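# Rania Kettani on stitches, knots and leaving the end for last

*Interview by Macarena Arrieta, 2021-07-24*

Rania Kettani has taught suturing in Barville for 17 years. Her course is small and most of it is spent on one thing, the simple interrupted stitch. I asked her why she doesn't move on sooner.

"People want to move on after the first evening," she said. "They can pass the needle, they can tie, so they think they have it. Then I ask for a whole row and the third one is twice as far from its neighbor as the second."

An interrupted stitch is tied and cut before the next one begins. If one fails, the others still hold. The price is time, and a lot of knots. A running stitch uses a single length of thread and goes faster, and Kettani teaches it too, in the second half of the course.

She learned from Eusebio Villalobos, whose notes she still hands out. "Eusebio wrote everything as an order. Enter square to the surface. Follow the curve. Don't push. I've changed some of it, but 'follow the curve' I left alone. The needle is an arc, and your wrist has to turn with it. If you drive it straight, you tear the hole wider than it needs to be."

Holding the needle takes up most of the first session. She wants it gripped past the middle, toward the thread end, and she wants it square in the jaws. Students tend to grab it wherever it happens to be lying. "I let them try it. The needle rolls, they pick it up again, it rolls again. After that they listen."

Knots are where she sees the most variation. A braided thread grips itself well, but it also catches on itself, and a throw that doesn't slide down leaves a loop standing up. Some people answer that by adding more throws. "Then you get a lump. It may hold, but it's big, and there is more thread left in the tissue than you wanted."

I asked about tension. She said this was the part she found hardest to teach, and that she used to get it wrong herself. "You bring the edges together so they touch. That's all. Everybody pulls too hard at first. The edges go pale or they fold under. My colleague Ferhat Dursun tells them to stop one step before they feel finished, and that works for most of them."

Blood makes people hurry, she said. They look at the part that is still open and start placing stitches toward it without checking the gap. She tells them to clear the area, look at what is left, and decide how many more stitches it needs before picking up the needle.

Tails are a smaller matter. She likes them short enough to stay out of the next stitch and long enough that the knot can't slip. She doesn't give a length, and students complain about it every year.

The next course starts in February. Trinidad Arroyo will take over the knot sessions, and Kettani plans to keep the first evening for herself.

"I like the first evening," she said. "They're all terrible at it and they're paying attention."

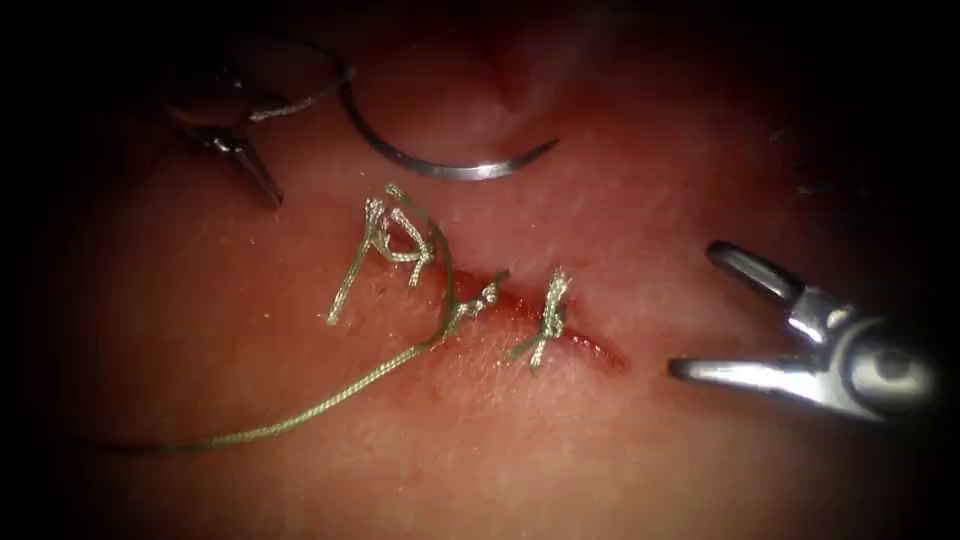
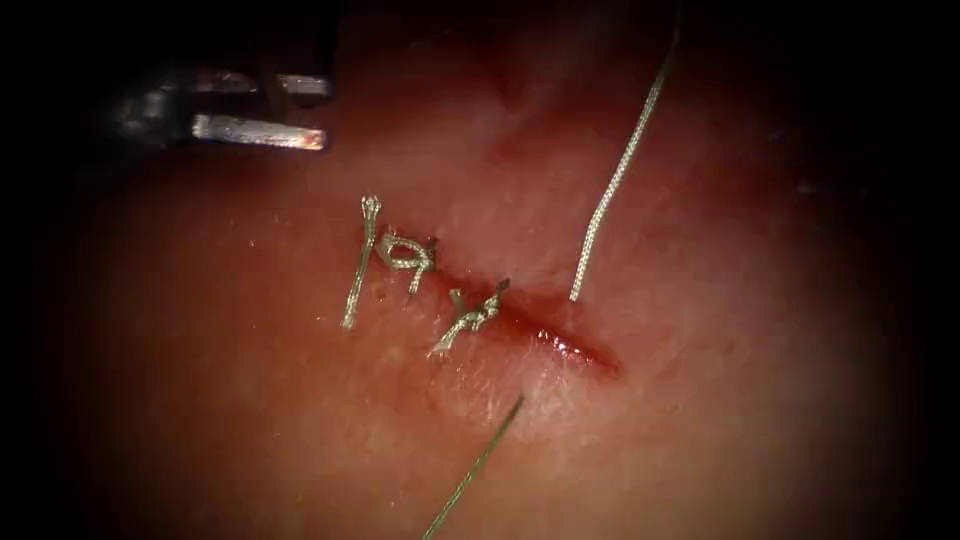
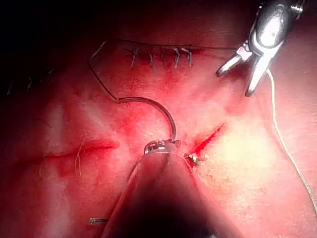
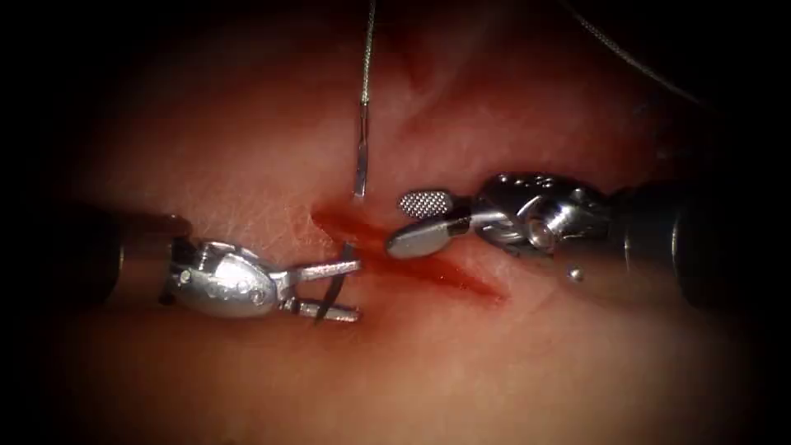

Suturing short incisions in soft tissue. The third picture has a row of five interrupted stitches.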